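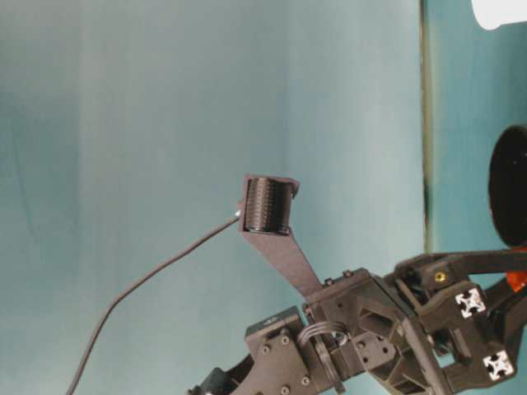 Community > Skirnaneck Lane Allotments > Meetings > Minutes

Search minutes Type a word and press enter

MINUTES OF THE GENERAL MEETING, 16 June 2026

Held in the back room at Tô, after the kitchen closed. Meeting opened late while we argued over which tables could be pushed together without blocking the fire door.

Chair: Nhàn Nông. Minutes: the holder of plot 9, by virtue of having brought a pen.

Apologies: plots 3, 11 and 17. Plot 22 sent a message saying they would be late, and were so late that the apology has been upgraded to full.

1. Minutes of the last meeting

Read and approved, with one correction. The phrase "a lively exchange about slugs" should read "a long exchange about slugs." Plot 14 asked that his remarks on the subject be restored in full. The chair said they would be kept on file. Plot 14 asked which file. We moved on.

2. Water

The bill for the spring quarter came to 4000 gallons over what we were billed for last year. The chair read the meter herself and got the same number as the water company, which disappointed several people who had come prepared to be angry at the water company.

Possible causes discussed: a leak by the north standpipe, the dry spell, and the sprinkler on plot 6. Plot 6 said the sprinkler is on a timer. Plot 5 said she knows it is on a timer, as it goes off at five in the morning and waters her shed.

Agreed that the north standpipe will be dug out and looked at. Plots 6 and 14 to bring spades. Agreed also that sprinklers are off until the leak question is settled. Plot 6 voted against and asked for that to be written down, so there it is.

3. The Prekar tiller

The Prekar is back from the shop with a new belt and a bill for $210. The shop also sent back a bag with two bolts in it and no note. Plot 19 has looked the machine over and can't find where they came from. It runs fine. The bolts are taped to the handle in case it stops running fine.

Discussion of who had it last. The sign-out sheet says plot 2. Plot 2 says he signed it out and then it rained, and that signing for a thing and using a thing are different matters. The sheet before that is missing.

New rule, passed by show of hands: whoever takes the tiller out cleans the tines before it goes back in the shed. Plot 8 said this was already the rule. The old newsletter was produced from someone's bag and it was already the rule. Passed again anyway.

4. Money

Balance in the account is $3377 before the tiller bill and before the water. Annual plot fees stay where they are for now, to be looked at again in the fall. There was a suggestion to raise the waiting list deposit, and general support for it from people who are not on the waiting list.

The jam stall money from the spring open day has been paid in. It was mostly in quarters. The chair thanked plot 12 for the jam and for standing in line at the bank with it.

5. Waiting list

There are 44 names on the list and one plot coming free. Plot 20 is giving up at the end of June to move closer to her sister, and leaves behind a good row of currants and a bathtub. The next name on the list has been called and would like the currants. The bathtub will be discussed in July if it is still there, and it will be.

Plot 16 was raised again. It has had nothing on it but bindweed since last year, and the bindweed has started visiting. Letter to be sent. The chair read out a draft. Plot 15, who lives with the bindweed more closely than the rest of us, thought it was too polite by half and offered to write the next one. The chair's version goes first.

6. Seed order

We had a flyer from Prisura offering a group discount on seed potatoes and onion sets if we order together. Plot 10 used them last year and was happy with the onions. Plot 13 used them last year and would prefer not to talk about the leeks.

Order form to go up on the shed door. Please write the variety and your plot number clearly. Last time someone wrote "the red ones" and signed it with a drawing of a carrot.

7. Produce show

Date still to be fixed with the church hall. Classes as before, with these changes:

Heaviest squash will be weighed on the hall scales only. Personal scales may be brought along for company.

Children's vegetable animals to be judged by someone without children in it.

"Three matching tomatoes" stays at three. A motion to allow two and a spare was lost.

Plot 14 asked if there would be a slug talk. The chair said the program was full. Plot 14 noted that the program had not been written yet - this was felt to be a fair point, and he has been given ten minutes after the raffle.

8. Any other business

The gate. Would everyone please close it. A deer was in the beans on plot 4 again and has now eaten more of them than plot 4 has.

Somebody has left a very good pair of gloves on the water butt by plot 18. They will be held in the shed for two weeks and then they will be mine.

Plot 22 arrived at this point and asked if we had done water yet.

Water was briefly done again.

Meeting closed at 9:20. Next meeting in the same room, subject to the landlord's mood about the tables.

Actions
Standpipe: plots 6 and 14
Letter to plot 16: chair
Order form on the shed door: plot 10
Call the church hall: plot 12
Find the old tiller sheet: plot 2

5 comments Shared 2 times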